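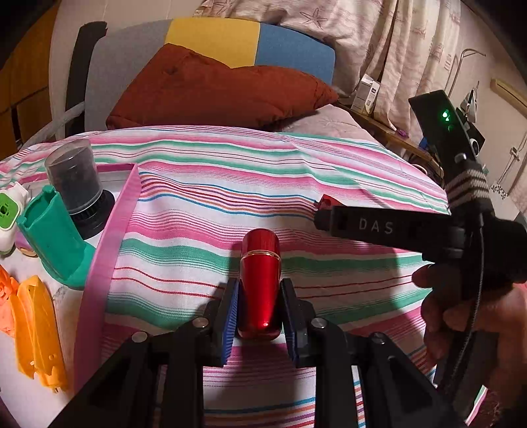 1/ Sorting the small stuff tonight. Striped cloth down first so nothing rolls off into the void, then everything out on top of it. Pink tray = keep pile. That's the whole system

2/ Red thing with the gold band, lipstick shaped. Been in three drawers since May. Standing up very nicely on the stripes I must say. Keep

3/ The teal boot. WHY do I own a plastic boot. Pushpa Uniyal says it's from the Laltidberg trip, I say it came with the flat. Still keeping it, pens maybe

4/ Clear canister with the black ribbed base. Want to put buttons in it. My Talia sewing box has 269 of them (yes I counted, last winter, long story) and the lid won't shut anymore

5/ Toy bits next – orangey yellow piece with cutouts, a coral one, no clue if they're even the same set. Asked in the Baletley swap group, 81 replies and 2 of them useful. Both said "puzzle?" Thanks all

6/ Small round gold thing. Button? Lid? Going in the tray untill somebody claims it

7/ Someone asked about the cloth. Pink, white, teal, red, blue, orange, all the stripes. Agarwal, the shop by the bus stop, end of roll. Washes fine on cold, dont tumble dry it

8/ Rule for tonight: if I pick it up twice and can't say what it's for, out. The boot is exempt

9/ Oh and the white plastic one with the green square and the little holes – if you know what that goes to PLEASE tell me. It's been bugging me all week

10/ Tea break. Still have the hall drawer to do and the tray's not that big. Might need a second one. Pushpa has a spare, going to ask her now before she's asleep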